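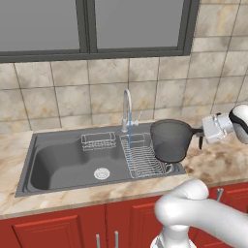 Natália Louro wrote to say that her beans never go soft, not after three hours, not after four, and was I sure I hadn't made the whole thing up. Fair enough! Her letter is pretty much the reason this page exists. I get the same bean questions over and over, mostly from people who bought a big bag with good intentions, so I've put my answers in one place. I've been cooking dried beans every week for longer than I'd like to add up, and I still mess up a pot now and then.

Last updated Friday, October 16, 2020

Do I have to soak them?

No. I usually do, but plenty of good cooks don't. Soaked beans cook faster and more evenly, and fewer of them split. Unsoaked beans take longer and the broth comes out darker, and for black beans I really like that. If you forgot to soak and it's already afternoon, just start cooking. Dinner will be late but it'll be dinner.

Small stuff like lentils and split peas I never soak at all.

How long should I soak, then?

Overnight is the easy answer. I put them in before bed and cook them the next day. If your kitchen is warm, put the bowl in the fridge, and don't leave it much past a day or they start to ferment (you'll smell it, and you won't like it). Use more water than you think you need. They swell up a lot, and the ones on top will poke out and stay hard.

What's the quick soak?

Cover the beans with water, boil them for 2 minutes, turn off the heat, put the lid on and leave them an hour. Then drain and cook like normal. It works fine. I don't think the texture is quite as nice, but my sister says I'm imagining that and she may be right.

Why won't my beans get soft?

So, Natália, this one's yours. It's nearly always one of two things, old beans or hard water.

Beans don't go bad in the scary sense, but they dry out and toughen up, and a bag that's been at the back of a cupboard for years might never soften no matter what you do. The trouble is you can't tell by looking. Buy from somewhere that sells a lot of them. I get mine from the Arboleda stall at the Saturday market in Plaltilham, where they can tell you which harvest they came from. That's spoiled me a bit, I admit.

Hard water is the other one. The minerals in it keep the skins firm. We have terrible water here (my poor kettle) and what fixed it for me was a pinch of baking soda in the soaking water. A pinch! Too much and the beans turn to mush and taste like soap. Ask me how I know.

Tomatoes, vinegar, lemon and wine will slow things down too, so add those once the beans are tender.

Natália wrote back in May, by the way. It was the water.

But doesn't salt make them tough?

I was taught this as well, and I believed it for years. Then I started salting the soaking water and my beans got better, creamier inside and with fewer blown-out skins. I use a tablespoon of kosher salt for a pound of beans in the soak, rinse them, and put a little more in the pot. If you've been adding salt only at the end and you're happy, carry on. But if yours taste kind of flat in the middle, try it the other way once.

Should I throw away the soaking water?

I do. Some people keep it for flavor, and with black beans I can see the point, but I salt mine and so down the drain it goes. Cooking water is a different matter — please keep that! It's free soup. It freezes well, and a cup of it makes a pot of rice taste like you went to some trouble.

Do I need to boil them hard?

At the start, yes, and for red kidney beans this is a safety thing and I won't be relaxed about it. Raw kidney beans have something in them called lectin that can make you properly sick, and a low simmer won't get rid of it. Boil them hard for 10 minutes at the very least. I do 15 to be safe, then turn it down. This means no raw kidney beans straight into the slow cooker. Boil first, slow cooker after. White kidney beans (cannellini) get the same treatment at my house.

After that, keep it gentle. You want a lazy bubble here and there. A rolling boil the whole way will knock the skins off.

Lid on or lid off?

I leave it tilted so there's a gap. Fully closed and it foams over, fully open and I'm forever topping up the water. Use hot water from the kettle when you top up so the pot doesn't lose its heat.

How do I know when they're done?

Eat five. I mean it. One soft bean proves nothing, but five soft beans from different parts of the pot and you're done. If even one is chalky, give it more time. I've never regretted an extra twenty minutes, and I have regretted serving crunchy chickpeas to my in-laws.

Then let them sit in their broth off the heat for a while. They taste much better for it.

What do you put in the pot?

Half an onion, a couple of smashed garlic cloves, a bay leaf and a good glug of olive oil. That's my everyday pot. Sometimes a carrot if it's looking sad. If I have a parmesan rind it goes in, and if it sticks to the bottom I scrape it off and eat it standing up. For black beans I like a strip of orange peel and some cumin.

Which beans should a beginner start with?

Pintos, or any mid-sized white bean. They're cheap and forgiving, and if you overcook them you mash them with garlic and pretend it was the plan. I'd leave chickpeas for your second or third try, as they can be stubborn. The one I get asked about the most is a speckled one called Cokus, brown and cream, a little like a pinto but fatter. It holds its shape and has a nutty taste I'm crazy about. It sells out early, so get there before the bread line forms.

How much does a pound of dried beans make?

A pound is a bit over 2 cups dry and gives you six or so cups cooked. So one pound does the job of three or four cans. I cook the full pound even when it's just the two of us and freeze the rest.

How do I freeze them?

Cool them, then pack them in small tubs with enough of their broth to cover. Leave a little room at the top. Label them, please, because frozen black beans and frozen blueberries look far too much alike at seven in the morning. They keep for months. In the fridge I use them within four days.

What about, you know, gas?

Everybody asks this last and in a very small voice. Soaking and changing the water helps some. Cooking them all the way through helps more. The biggest thing for me was just eating them more often, a little at a time, and letting my stomach catch up. If you go from no beans at all to three bowls of chili, well.

Can I use your recipes for my club or newsletter?

Sure, just say where you got them. The cooking group over in Kultbridge printed this page as a handout last spring and I was tickled.

I have a question that isn't here. Where do I send it?

Drop it in the comments or write to me at P.O. Box 1103, Plaltilham. I'm slow with paper mail but I do read it, and I'd love to hear what's in your pot. If it's about a batch that went wrong, tell me what kind of bean it was and how old the bag is — that's the first thing I'm going to ask you anyway.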